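Dorach Simulator: Frequently Asked Questions

Last updated 07/11/2025

What is Dorach?
Dorach is a desktop program for testing two-finger grippers in simulation. You load a gripper model, choose a room, and run your own control code against it. It is sold by Avau as a yearly license.

Do I need a real robot to use it?
No. Many buyers use Dorach before they have picked any hardware. If you do own an arm, the same control code can be sent to it through the Nimri bridge, sold separately.

What comes with the basic license?
The simulator, the room editor, 50 ready-made rooms and a small set of gripper models. The full license raises that to 200 rooms and adds the surface pack, with tile, carpet, brick and painted finishes. Projects made on the basic license open in the full one without changes.

Can I see what the gripper camera sees?
Yes. Open the View menu and pick Wrist. The camera sits behind the fingers and moves with the gripper, so the base and both fingers stay in view while the room moves past. You can save single pictures or a whole run. Depth is saved as a separate file if you turn it on under Output. 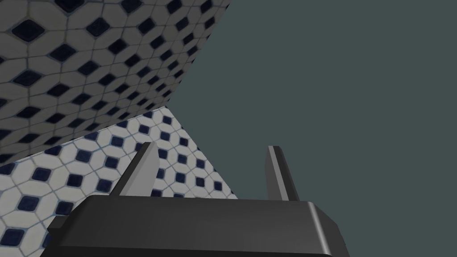 Wrist view in a tiled room, gripper empty.

Why is part of my view a flat gray-green color?
That is the backdrop. Dorach draws it wherever the room has no surface. Rooms in the editor can be left open on any side, and most of the ready-made ones are. To close a room, select an edge and choose Add Wall. To change the backdrop, go to Room, then Background — any plain color or a picture of your own will work.

The tiles look stretched on one wall. Is that a fault?
Usually it is the camera angle. A wall seen from a steep side angle will show its pattern squeezed and slanted. Switch to the Room view and look at the wall straight on. If the pattern is still uneven, open the surface settings and press Reset Scale.

Can I bring in my own gripper?
Yes, as a URDF file with its meshes. Parallel grippers load directly. Grippers with three or more fingers are not supported in this version.

How many runs can I queue?
The basic license allows 100 runs in a queue. The full license has no limit, but long queues fill a disk quickly when depth output is on.

Does it work offline?
Yes, after the license has been checked once. It checks again at renewal.

Can a class share one license?
Not the basic or full license, which cover one computer each. Ask for the Prekdale plan, which is priced by room of computers and includes the full surface pack.

My run stops with error 573. What does it mean?
The fingers were inside a surface when the run began. Raise the start position and try again.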